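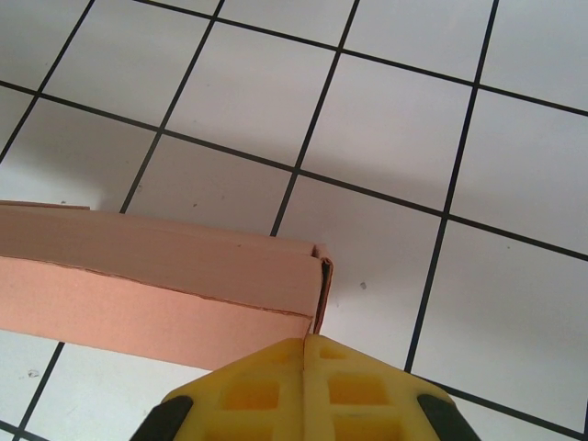
Vol. 2, No. 10 – page 60

Skivlow teaches its packing robot by hand, and the tiled surface is the classroom

2024-09-20

The team at Skivlow has spent the summer teaching a robot to handle cardboard boxes, and the way they do it is a joy to watch. An operator sits at a desk with a pair of handheld controls, squeezes, tilts and nudges, and the robot follows along. Every move gets recorded. Later the recordings are used to train the software that will run the robot with no one at the controls.

The project goes by the name Gredach and began in May. The first task sounds simple: bring the yellow fingers up to a box, find the corner, and work on the flap. Anyone who has opened a parcel does this without a thought, but a flap that sits a little askew changes the whole approach. Come in too low and the box slides away. Come in too high and the fingertips skate over the lid. The operators found they were making tiny corrections all the time, and those corrections are exactly what the robot needs to see.

A small camera near the gripper records what the fingers are up to. In the view from one of the box tasks, the two fingers are pressed together into a point, with the tip just touching the corner of a salmon-pink corrugated box on white tiles. It's a lovely close look at a job most of us only ever see from across the room!

So far the group has collected 1000 demonstrations, most of them with boxes and the rest with bags and padded mailers. A new operator gets 10 practice runs before anything is saved. Runs that go wrong are kept too if the operator manages to recover, say by backing off and trying the corner again from the other side. Those have turned into favorites around the desk, and people call each other over to watch the good ones.

There is a second way of teaching as well. For slower moves, a person can take hold of the arm and guide it through the motion directly – no controls, no screen. Skivlow uses this mostly for setting up starting positions, though a few operators like it so much that they try everything by hand first and then repeat it from the desk.

Liao, the partner workshop that made the controls, is already at work on a lighter pair. The current ones get tiring, and sessions are limited to roughly 60 minutes for that reason. The new set should also let the operator feel a bit of resistance when the fingers meet something, which would be a huge help with thin cardboard.

Next up is a public demonstration at the Grallanitz hall, where visitors will get to take the controls and try the box task themselves. Sign-up is at the front desk, and children are welcome with an adult.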